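Can a robot wipe down my kitchen yet?

I get asked this at family dinners now, so I may as well write the answer down. I do scheduling for a company that makes cabinet hinges, and we've had arms on the shop floor for years. They pick up a hinge, turn it, set it in a tray, and do it again 2000 times a shift. People hear that and assume the kitchen must be next.

It isn't next. The hinge is always the same hinge. When a supplier changed the tray by a few millimeters in August, we lost most of a morning.

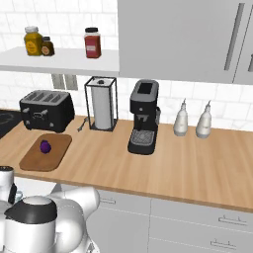 A kitchen has no tray. Things get left wherever the last person put them down, and the chore is mostly deciding what belongs where. Youssra El Idrissi, who used to work two desks over from me and now writes test tasks for home robots, told me her group does most of its practice in simulation for that reason. You can move the clutter, run the same chore 800 times overnight, and sweep up no glass in the morning.

I asked her which chores go well. Picking up one solid object and setting it down in a clear spot is in decent shape, she said. Opening a drawer is fine if the handle is a normal one. Cloth is still bad. Anything that pours is a coin toss. Her rule is that if a chore has more than 4 steps, expect it to go wrong somewhere in the middle, and expect the robot to carry on as if it hadn't.

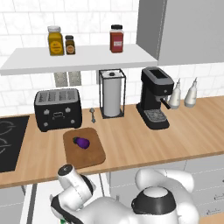
My own test would be clearing the counter before dinner. I do it without thinking, in the time it takes the water to boil. Some of it is just lifting and moving, and I'd trust a machine with that part soon enough. But take an eggplant sitting on a cutting board. Does it go away, or is somebody about to slice it? I'd know from the time of day and who is home. Same with the squeeze bottles over past the espresso machine — put away or leave out? In my house that depends on who you ask.

Yamuna Poojary, who runs our second line, thinks I'm too gloomy and that we'll all have something useful in the kitchen before our next remodel. She may be right. She was right about the palletizer. I'd pay for one that only did the dishes, if it could do the pans too.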